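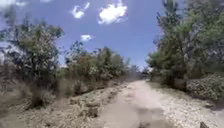
Workshop notebook, Rimwood hire shed, July

Rope 14, retirement check

Imke Ruppert brought this one back from the two-pitch course with a strip of tape round it and "feels funny" written on the tape. As fault reports go, it's above average. Most of them just say "rope".

Flaked it through my fingers twice, both directions. First pass, nothing. Second pass, a flat spot 3 metres in from the end with the black whipping, about where everybody ties in and falls off. The sheath is furry there and the core folds like a wet sock. Pinch test: the loop closes completely. It shouldn't.

Cut it. What's left is too short for the long abseil, so it goes to the knot wall, marked in red paint at both ends so that no optimist takes it climbing. Logged as retired. Washed the remainder anyway, out of habit, and then felt silly.

Belay devices

Put the Stikel plates against the gauge. Two have a groove I can catch a fingernail in, and one of those has a lip sharp enough to open letters. Both binned, after a go with the hacksaw, as things come back out of our bin. The rest are fine, if ugly.

Ntombi Mokoena wants the Rieger ones back on the beginners' rack. I'm against, having spent most of last season explaining which way up they go. Left her a note. She left me a longer one.

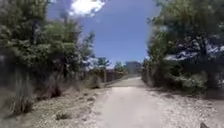 Slings and the 4 pm argument

All the sewn slings laid out by year. The labels have washed blank on the Polusico batch, so I've no idea how old they are, and neither has the purchase book, which has tea on that page. Rule says no label, no use. Imke says they look perfect. So did rope 14 from across the room. They're out.

To do

Order 100 m of cord for prusiks, 6 mm, any colour but the grey we keep losing on granite.
New batteries for the label printer.
Ask Ntombi where the other hacksaw went.
Helmets: still haven't looked. Tomorrow, first thing, before the kettle.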